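Flavcombe Morning Walkers: Frequently Asked Questions

Updated 2025-12-02

Do I need to sign up first?
No! Just turn up at the Plondine Street gate by 8:15. If you like us, add your name to the email list afterward and Zsolt Boros will send you the monthly route sheet.

How far do you go?
The regular loop takes 90 minutes at an easy chat-with-your-neighbor pace. There's a short loop too, 20 minutes door to door, and plenty of people start there and never feel the need to switch.

Is there any shade?
Lots, and it's one of the best things about walking here. Even in June we stay pretty comfortable, though a hat is still smart. 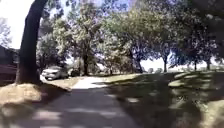 Tree shadow over the paved path, with sun farther along.

Can I bring my dog?
Please do! Leashes on, and bring your own bags. We had seven dogs one morning last spring and it was wonderful chaos.

I haven't exercised in years. Will I slow everyone down?
You won't. Two of our regulars always walk at the back — they love company, and they know every bench on the route. Our oldest member started at 66 and now does the long loop twice a week.

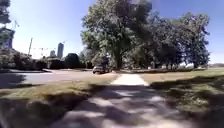

What should I wear?
Whatever you'd wear to run errands, plus shoes that don't rub. Layers are great in winter, when we start out shivering and end up with coats tied around our waists.

Does anyone keep track of steps?
Some of us do, some of us couldn't care less. The short loop comes to nearly 4000 on my counter (I have little legs, so yours may be lower).

What happens if it rains?
Drizzle, we walk. Thunder, we go straight to the Eglītis bakery and have the poppy seed rolls.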